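How full should a cup be when it goes on a tray?

Posted by Bohdana Harasym
18 May 2020

Hello everybody. My neighbour is at home after an operation and I bring her warm milk every evening, from our kitchen bench to her flat, 13 steps up. She likes a big portion, so I pour it high. I use a ceramic cup with no saucer and a large tray with raised edges.

My problem is that the milk goes over the lip before I arrive, and then the bottom of the cup is sticky and it slides. Also I am worried about our bench top, which is marble, dark brown. We rent this flat since February and I don't want to pay for marks.
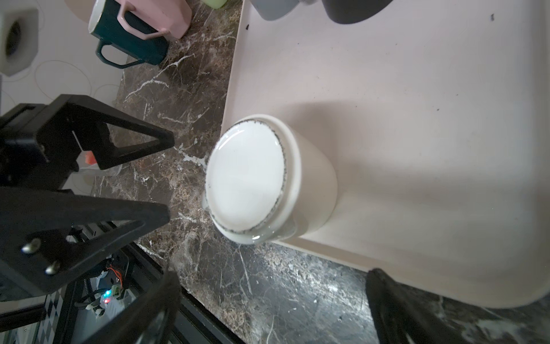 The cup with milk at the tray's edge, on our marble bench.

Should I buy a cup with a lid, or is there some technique for the carrying? And is milk bad for marble? I have read different opinions about it. Thank you in advance for every advice.

Chelsea Kettle

Hi Bohdana, lovely of you to do this for her. I worked in a nursing home kitchen for six years and we never filled past a finger's width under the rim, ever. Yours is nearly at the top so it will slop whatever you do! If she wants a big serve, pour the same milk into a bigger mug, or take the rest up in a small jug with a lid and top it up when you get there (she might enjoy the fuss).

Move the cup in to the middle of the tray before you lift. Over the edge like that the weight is all on one side and your wrist has to fight it. A damp tea towel folded flat under the cup stops the sliding. Wring it out well. And look at the stairs, don't look at the cup. I know it feels wrong but people who stare at the cup spill more.

Don't overheat it either, 60 degrees is plenty for milk and it is still nice to drink after a flight of stairs.

Flellach

just get a travel mug mate

Horkia

For the marble: milk is a little bit acid, much less than lemon or vinegar, but don't leave it overnight. Wipe with a soft cloth and warm water, then dry. If there is an old drip, put a wet cloth on it for a few minutes and it should come off. No vinegar and no cream cleanser, they take the shine away. With a veined stone it's hard to see what is a drip and what is the pattern, so I go over it with my fingertips, dried milk feels rough.

Bohdana Harasym

Thank you all. I tried today with the tea towel and a bigger mug, and almost nothing was on the tray when I came up. Chelsea, the advice about the stairs was the most difficult one for me, I still look at the cup. I will ask her also about the travel mug, but I think she prefers the ceramic.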